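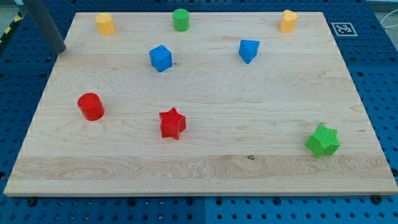 Small colored blocks on a maple board, lovely swirly grain near the front.

ok so the harbor scene is finally rendering and I have to talk about water for a while, sorry in advance to everyone who follows me for the character stuff

Background for new people: Urnach is my made-up fishing town. One street, a harbor wall, a lot of steps. I've been building it in Mustis since September and I'm STILL finding roofs I forgot to texture

The thing that changed everything this week was scale. My waves were way too big! I had the ripple pattern stretched over the whole bay and the boats looked like bath toys. Shrunk it way down and suddenly the harbor was a harbor

Then I broke it again, of course. Small ripples all the way to the horizon turn into this awful sparkly noise. So now there are two layers, fine ones close to the wall and a soft blurry one farther out, with a mask between them (hand painted, very ugly, works great)

Huge thanks to Valquíria Falcão, who looked at my last version and said the reflections were brighter than the lamps making them. She was completely right and I had been staring at it for 5 evenings

If you try this: turn every light off except one and look at the water by itself. Then bring the next lamp in. I found two lights under the pier that I must have put there ages ago and they were doing all sorts of weird green things

Render time for the big version is up to 930 minutes, which, yes, I know. I start it before bed and go to work the next day and come home to a picture. It's a bit like having a slow oven

Somebody asked about the wet stone on the steps. It's the same stone as the wall! Darker, less rough, and the darker part stops in a wobbly line where the tide would be. I used Traseo to paint the line because I like its brushes better

Also the seaweed is just the ivy from my old garden scene, squashed and turned brown. Please don't zoom in

Things I still want to fix: the ropes hang too straight, the far hill needs some windows lit, and the boat called Lynch is floating a tiny bit above the water. Once you see it you can't stop seeing it

The file I'm posting later is dated 13/05/2020, so if you grabbed an older one for the paintover, please swap it. The older one has the bath toy waves

Anyway I love water now?? I was scared of it for years. Going to try rain on it next, and if anyone has good reference of rain hitting a harbor at night, from up high, please send it my way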